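Gullas Notizen
Start Archiv Robotik Werkzeug Über mich
Suche Suchbegriff eingeben Los

Zeitstempel, Kameras und ein Planer, der auf alte Bilder wartet

7/11/21

Seit Mai schreibe ich an Trotineo, der Software, die unseren Tisch mit den zwei Armen steuert. Die Aufgabe ist Kleidung: Teile aus einem weißen Behälter holen, auf den Tisch legen, später falten. Beim Falten bin ich noch lange nicht. Im Moment geht es um die Frage, welches Bild der Planer sieht, wenn er den nächsten Griff festlegt.

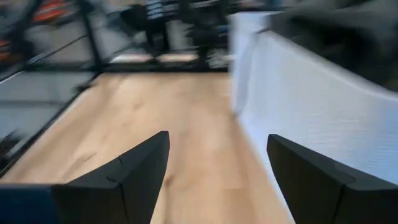

Lesezeit: 4 Minuten

Die Kamera am Handgelenk hat die Greiferfinger immer im Blick. Das ist praktisch, weil ich Öffnungsweite und Lage der Spitzen direkt im Bild prüfen kann. Schlecht ist es für die Segmentierung. Die Finger sind schwarz, viele Kleidungsstücke auch, und die erste Version hat die Fingerspitzen regelmäßig als Stoff markiert. Ich lege jetzt eine feste Maske darüber, die von der Öffnungsweite abhängt. Dafür habe ich 15 Stellungen aufgenommen, dazwischen wird interpoliert. Die Maske ist an den Rändern etwas zu groß, damit kann ich leben.

Das zweite Problem ist Bewegungsunschärfe. Bei schnellen Fahrten verschmiert der Hintergrund so stark, dass die Kantenerkennung dort nichts Brauchbares liefert. Ich verwerfe solche Bilder nicht komplett. Jedes bekommt einen Schärfewert, und der Planer nimmt aus dem Puffer von 12 Bildern das schärfste, sofern es nicht zu alt ist. Vorher hat er einfach das neueste genommen.

Dazu kommt die feste Kamera am Arbeitsplatz. Sie war als Rückfallebene gedacht, falls die Handgelenkkamera zu nah am Stoff ist. Nur kann auch sie verdeckt werden. Im Protokoll vom letzten langen Lauf stehen 656 Griffplanungen, bei 29 davon war die feste Kamera zum großen Teil blockiert und wurde trotzdem als gültig gemeldet. Der Treiber meldet eben nur, ob ein Bild angekommen ist.

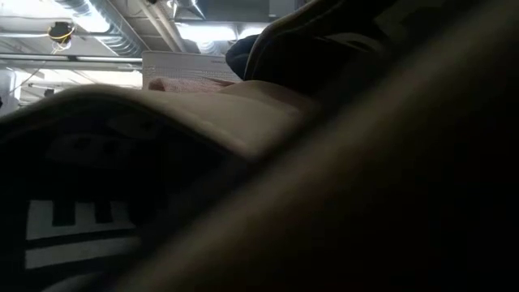
Feste Kamera: rechts fast alles verdeckt, dahinter Stoff und Decke im Gegenlicht.

Für solche Fälle gibt es jetzt einen eigenen Knoten namens Barredo. Er teilt das Bild in Kacheln und misst, wie viel Struktur in jeder steckt. Große glatte, unscharfe Flächen gelten als verdeckt, überbelichtete Bereiche als unbekannt. Die Trennung ist wichtig, denn eine helle Lampe im Bild soll nicht dazu führen, dass die ganze Kamera abgeschaltet wird. Liegt der verdeckte Anteil über der Schwelle, sinkt das Gewicht der Kamera in der Fusion auf null, und zwar bis mehrere Bilder hintereinander wieder gut sind. Ohne diese Verzögerung sprang das Gewicht ständig hin und her, und die geschätzte Stoffkante sprang mit.

Aufschriften auf der Kleidung täuschen den Test übrigens auch. Weiße Buchstaben auf schwarzem Stoff liefern sehr viel Kontrast, die Kachel gilt dann als gut, obwohl direkt daneben kaum etwas zu erkennen ist. Das habe ich bisher nicht gelöst.

Die Übersicht kommt von oben, aus der Kopfkamera. Dort wird entschieden, welcher Arm welches Teil nimmt. Venix, unser Planer für beide Arme, teilt den Tisch in zwei Zonen mit einem Streifen in der Mitte, den immer nur ein Arm reservieren darf. Der Behälter steht am hinteren Rand und ist für beide erreichbar.
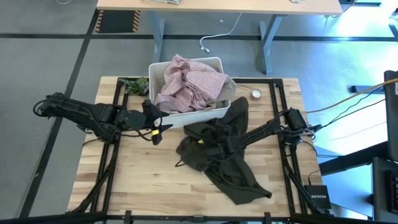 Schwierig wird es, wenn ein Stück Stoff durch beide Zonen läuft. Venix hat dann früher zwei Griffe geplant, je einen pro Arm, und beide Arme haben auf den mittleren Streifen gewartet. Inzwischen gehört ein zusammenhängendes Stück immer einem Arm, bis dieser es freigibt. Die Zuordnung hängt am Schwerpunkt der Maske. Bei weichem Stoff wandert der natürlich, deshalb wird er nur einmal pro Griff berechnet und dann eingefroren.

Der Wechsel der Zeitbasis hat am Ende am meisten gebracht. Alle Kameras stempeln jetzt auf dieselbe Uhr, und die Gelenkwinkel werden zum Zeitpunkt des Bildes nachgeschlagen. Davor kamen sie vom Zeitpunkt der Verarbeitung, und bei schneller Fahrt lag der berechnete Greifpunkt sichtbar neben dem Stoff. Die Umstellung war fast nur Fleißarbeit, der Puffer für die Gelenkwinkel existierte schon und wurde bloß vom Logger benutzt.

Offen sind noch die Aufschriften und ein Speicherleck im Aufzeichnungswerkzeug, das nur bei langen Läufen auftritt. Als Nächstes kommt das Leck dran.

Kontakt | Impressum | © Gullas Notizen | Nach oben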